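Kadthorpe Manual Bed Records

README, release 3, February 2020

Summary

The Kadthorpe Manual Bed Records describe the operation and upkeep of hospital beds that are adjusted by a hand crank under the foot end. The collection contains 589 written entries covering 100 beds. It was compiled by the Broltidon equipment office for use in staff instruction and in planning repairs.

Contents

beds.csv lists each bed by inventory number, ward, and year of purchase.
entries.csv holds the written entries, one to a row.
terms.txt defines the words used for parts of the bed.

Each entry gives the section that was moved (back, knee, or height), the direction of turning, and any remark on stiffness, noise, or play in the crank. Entries made before the current form was adopted do not separate knee from height. These are marked "unsorted" and have been left as received.

Terms

"Crank" means the whole rod together with its grip. "Grip" means only the part held in the hand. "Footboard" means the panel at the foot end, including its rail and any hand-grip openings. Side rails are listed separately and are not treated as part of the frame.

Handling of the crank

The grip is to be held firmly and turned at an even speed. Turning stops at the first firm resistance. The crank is folded back under the bed after use, and an entry is not considered complete until this has been recorded.
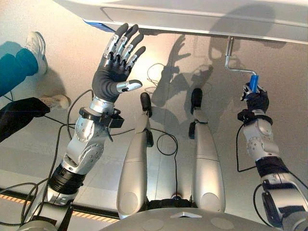
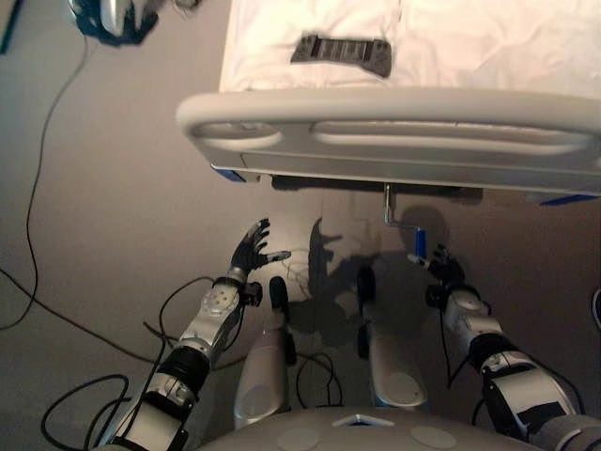
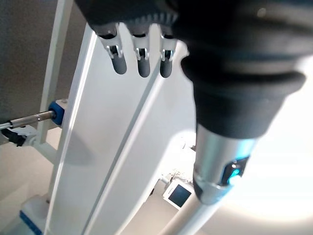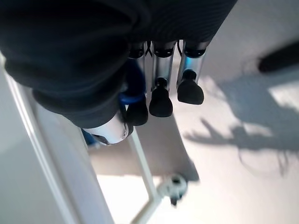 Jingyi Lu has commented that the resistance column should be read with care on the older Deng beds, where a dry screw feels much the same as the end of travel. Her advice is to back off half a turn and try again before writing "stop reached." The wording of the form will be changed accordingly in the April release.

Known limits

Beds from the Fornel annex are underrepresented. Patient weight was not recorded. Remarks are limited to 3,000 characters, and longer ones were shortened by the office.

Use and corrections

The files may be copied for teaching and maintenance purposes within member facilities. Corrections should be sent to the equipment office with the inventory number of the bed and the row number of the entry.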